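Sorting Clothes Before the Season Changes

I do my big closet swap every June, and the bed is where all of it lands first. 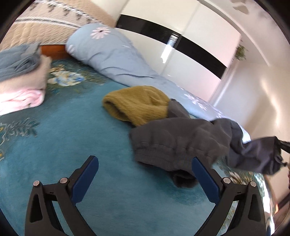
Warnwood Home Skills Club — Laundry & Closet Tips

I used to fold straight from the closet into the storage bins and then wonder why my sweaters came out in fall with yellow spots. Wash everything first, even the stuff you only wore once! Body oil doesn't show in June but it sure does by October.

Check pockets while you're at it. Katia Galli from our Tuesday group found $39 in one winter coat (I found a cough drop).

Knits get folded, never hung. Shirts can be rolled if you're short on space, but button the top button and one in the middle or the collar goes funny. Skip plastic dry cleaner bags — an old pillowcase with a hole snipped for the hanger works better and costs nothing.

For the musty smell in a drawer, leave a saucer of baking soda in there overnight with the drawer shut. Cedar blocks need a light sanding once a year to bring the scent back.

Label the short end of the bin, so you can read it when they're stacked. Next month Dario Gentile is doing zippers.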